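2022-02-21, the Gimirwood bench

Picking up where the last entry trailed off mid-sentence. I was going to write something about cable routing and then the kettle went.

State of things: both arms are bolted down, both answer to their own names, and neither has hit a wall since the panels went up. I'm calling the left one Coser and the right one Sisley, and it's too late to change because the config files are full of it. If you edit anything, please keep the names lowercase. I spent most of an evening on a capital S.

Cell is closed on three sides now and open at the front. Panels were Moushumi's idea. Her argument was that a plain background gives the wrist cameras less to get confused by. My argument was that I had already run out of panel. She had panel.

Today's job was the two-handed reach over a shirt on the table. Pink tee, laid flat, collar to the back and hem to the front rail. The plan is to fold it eventually. The plan has been to fold it since August. For now I only want both grippers to arrive at the same patch of cloth below the collar, at the same height, without arguing over who gets there first. 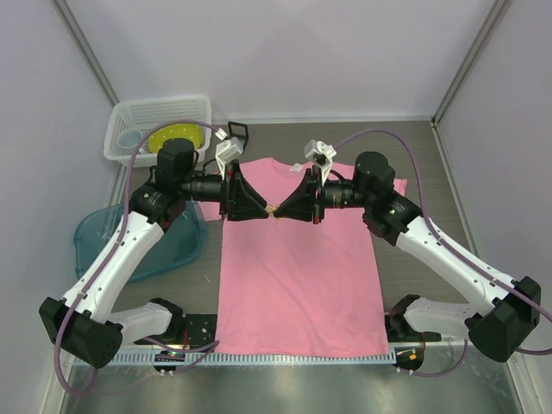 Height is still the thing that bugs me. Coser sits 6 mm lower than Sisley when both are told to go to the same z, and I can't blame the mounting plates anymore, having shimmed them twice and measured them with Moushumi's good calipers (returned, wiped, back in the case, Moushumi). So it's in the shoulder zero or in my arithmetic. I re-zeroed both shoulders against the square block. Offset went down to a hair, then came back after a power cycle. So the zero isn't being saved. So it's my arithmetic's cousin, my config loader.

Found it after lunch. The loader writes the offsets to one file and reads them from another, older one in the Somogyi folder, left over from the first controller. Deleted the old file, then put it back under a different name in case I'm wrong. Power cycled both arms three times. Offsets held each time. I'd be more pleased if I hadn't written both halves of the loader myself.

Speed: capped at 20 percent for anything where the grippers come within a hand's width of each other. I know it's slow. Moushumi timed one reach and then went and swept the floor. The cap stays until the collision check takes the fingers into account, which at present it does not. As far as the software knows, each arm ends at the wrist and the pointy bit is somebody else's problem.

Cables. The purple ones are longer than they need to be and I'm leaving them long. The short set came out after Coser's wrist rotation pulled the connector half out, and I'd sooner look at big ugly loops than re-crimp. What they need is a clip along the forearm. I printed a dozen clips. They fit beautifully on a link I measured from the wrong drawing. Will reprint.

Then the handover business. Cloth is a miserable thing to learn on — it changes shape when you look at it — so for the two-gripper approach I wanted a target on top of the shirt that both cameras could pick out against pink. Something small, shiny, and not fussy about being squeezed. Gold and crinkly won. The idea is that one gripper opens wide and waits while the other closes down and comes up alongside, and then they swap jobs. 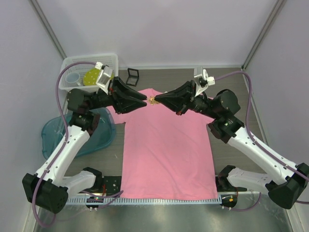

Coser open, Sisley closed, gold thing in the middle, shirt underneath.

Notes from the approach runs, in no order:

Highlights on the gold confuse the detector when the overhead light is on full. Dimmed to half, the box around the target stops jittering. Need a proper diffuser. Baking parchment is the current proposal.

Sisley's camera bracket has a little flex in it. You don't see it until you overlay two runs, and then you can't stop seeing it. A thicker rib at the base might do it. I have the filament.

Open-finger width is set in servo ticks with 3,000 as fully open, a number I chose at some point for a reason I failed to write down. Please nobody touch it until I remember the reason.

Emergency stop moved to the right side of the bench, where a person's hand naturally goes. It used to be on the left, where a person's coffee naturally goes.

Still to do: reprint the clips, stiffen the bracket, give the collision check some fingers, and rename the Somogyi folder to something that will frighten people off. Log files are filling up the small drive again, so if it complains at you overnight, delete anything starting with "test_final".

Moushumi Dewan has the bench tomorrow morning. Leave the speed cap on. Shoulders are zeroed, do not re-zero them to be helpful.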